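Kitchen corner: sorting out the plastic bowls

The bowls cupboard at the Sturbridge kitchen has needed doing since April, and it has now been done. Everything came out, everything was washed, and a fair amount is not going back in. 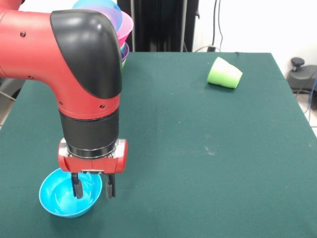
The main trouble was lids. Over the years we have bought bowls with lids, bowls without lids and, at one point, lids without bowls. If a lid did not fit anything after two tries it went in the recycling box. Please don't rescue any of them. The box is by the back door until the end of the month and then it goes.

Bowls were kept if they sat flat, had no cracks and did not smell of curry. A bowl that rocks on the worktop is no use for mixing, and several of ours had warped from being put at the bottom of the dishwasher, next to the element. Plastic goes on the top rack from now on. There is a label on the door saying so, though the last label fell off within a week.

Scratches were harder to judge. A few light marks from a spoon are fine and most of the older bowls have them. Where the inside had gone rough enough to catch a cloth, the bowl went. We lost two good-sized mixing bowls that way, both from the old Kallio set, and they will need replacing before the autumn lunches start.

Stacking is the other thing. Bowls of the same shape nest together and take up hardly any room, but a different shape put in the middle jams the whole lot, and then someone pulls and the stack comes down. So it is one shape to a stack, largest at the bottom, and no more than 7 in each. Dry them properly first. Two wet bowls pushed together will stick fast, and the best cure we know is to stand the outer one in warm water and put cold water in the inner one — twisting them only makes it worse.

The cupboard now has 3 shelves in use. Mixing bowls are at the bottom, serving bowls in the middle, and small ones for dips and fruit at the top. The Grilline trays have moved to the tall unit beside the fridge, standing on their edges. The shelf liner is new as well. It came from a roll of Clandska matting that was left over from the drawers, and it can be lifted out and rinsed.

If you are buying replacements for us, look for a wide bowl with a rounded rim, which is easier to hold with wet hands. Colour doesn't matter. Please avoid anything with a rubber foot, as they drag on the shelf and the rubber comes away in the wash. Receipts go in the tin as usual.

The measuring jugs have not been touched yet. Most of the markings have worn off and the ones that remain do not agree with each other, so they are next.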